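Tutotberg Young Readers Text Set

Version 2, December 2023 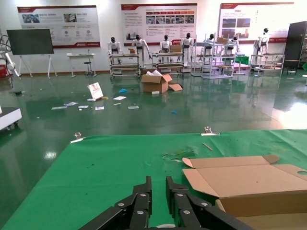

The set holds short texts written by children in school workshops, together with the writing prompt each child was given. We collected it for teachers and authors who visit schools and want to see what pupils of different ages really write in one lesson. It can also be used for small studies of spelling and story structure.

What is inside

There are 28 workshop folders. Every folder has one file with the prompt, one file with the texts, and a short note from the workshop leader. Most folders contain stories. Eight of them contain poems, and the folders from the Cunitz school also have letters to an invented pen friend.

The texts are plain text files in UTF-8. File names begin with the place, then the age group, then the kind of text:

cunitz_09-10_letters.txt
kendari_11-12_story.txt

How the texts were collected

The children wrote by hand and the workshop leaders typed the texts afterwards. We asked the leaders to keep the spelling of the child, also when it is wrong. In the first 11 folders this was not always done, and some mistakes were corrected during typing. These folders have the word "edited" in their note. Please do not use them for spelling research.

Crossed-out words are left out. Drawings are not included - if a child drew in the middle of a story, you will find the mark (drawing) in that place.

Texts shorter than 50 words were removed from the story folders. The poems have no lower limit.

Privacy

Names of children, teachers and streets were replaced by other names. Parents signed a permission form before the workshop. If a family wishes to take a text out, we remove it in the next version. Two texts were removed in this way in May.

Known problems

The Khondokar folders have no age group, only the school year.
Line breaks in the Kendari poems are not reliable.
One prompt, "The door under the stairs", appears in two folders with slightly different wording.

Use

You may copy and share the texts for teaching and research. Printing them in a book for sale is not allowed. When you quote a text, please give the folder name and the version number.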